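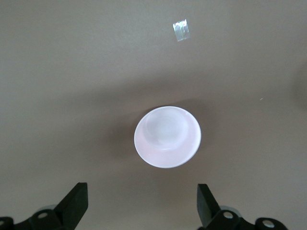 Figure 1. Small white bowl on the matte table, seen from almost directly above. A piece of clear tape lies on the surface above and to the right of the bowl.

Table Surface and Lighting for a Tableware Sorting Station
Student project report, Design and Materials module
6 August 2024

1. Background

The Zalholm canteen returns its small bowls to a sorting table, where they are checked for chips and residue before being stacked. The existing table has a glossy white top. Pale bowls are hard to pick out on it, and the ceiling lamps leave bright spots which are easily taken for marks on the glaze. The project was set in February with the aim of choosing a replacement surface and a lamp position that make the rim of a pale bowl easy to see.

The work covers the surface and the light only. Table height, stacking order and washing are outside the scope.

2. Requirements

The following were agreed before any samples were ordered.

The surface shall be plain, with no grain or printed pattern.
The surface shall be matte enough that the lamp is not mirrored in it.
The rim of a white bowl shall be visible along its whole length from a standing position.
Shadows shall have soft edges, so that they are not mistaken for the edge of the bowl.
The surface shall be wiped clean with a damp cloth and no special product.

3. Materials

Three sample boards were compared. The Saltov board is a mid-grey with a light speckle. The Veson board is a matte grey-beige without pattern. The Sheikh board is a dark blue with a satin finish. All three were cut to the same size and laid over the existing table.

The test piece was a small round white bowl of the shallow kind used for side dishes. White was chosen as the worst case for the old table and the most common case in the canteen.

4. Method

Each board was tested with the lamp at two heights, first directly over the table and then moved to one side. A bowl was placed near the middle of the board. The person checking stood at the front edge, looked down at the bowl and recorded whether the rim could be followed all the way round. The bowl was then lifted, turned and put back. This was repeated until 48 placements had been recorded for each board at the low lamp position and 20 at the high position, giving 204 placements in total.

Positions were marked on the boards with short pieces of clear tape. Coloured tape was tried first and dropped, as it drew the eye away from the bowl. Clear tape is less distracting but harder to find again when the boards are changed over, and time should be allowed for this.

5. Results

The Saltov board gave a visible rim in most placements. The speckle was a problem at the second stage of the check, when small crumbs on the table could not be told apart from the pattern. It did not meet the first requirement and was not taken further.

The Sheikh board gave the strongest contrast. The satin finish mirrored the lamp at both heights, and moving the lamp to the side only moved the reflection. Wiping also left streaks that stayed visible after drying.

The Veson board gave less contrast than the Sheikh board but met all the requirements. The bowl in Figure 1 reads as a bright, nearly circular shape against the grey-beige, and a thin lighter line follows the edge of the rim. The shadow is broad and blurred, with no sharp cast edge. It is darkest to the left and upper left of the bowl and fades towards the top of the picture.

The inside of the bowl is less even than the table. The lower part of the inner wall has a faint pink-lavender tint, while the round area at the base is whiter and slightly glossy. A tint of this kind could hide a pale stain, so colour inside the bowl should be judged only after the bowl has been turned.

6. Limits of the work

Only one colour of bowl was used. A grey or beige bowl would be expected to stand out less on the Veson board, and this was not tested. Daylight was kept out by a blind, whereas the canteen has windows on one side. The boards were new, and nothing is known of how the matte finish stands up to daily wiping.

7. Recommendation

Fit the Veson board with the lamp at the lower position. Repeat the check with daylight present before the old top is removed. Clear tape may be kept for marking positions, provided it is pressed flat and replaced when the edges lift.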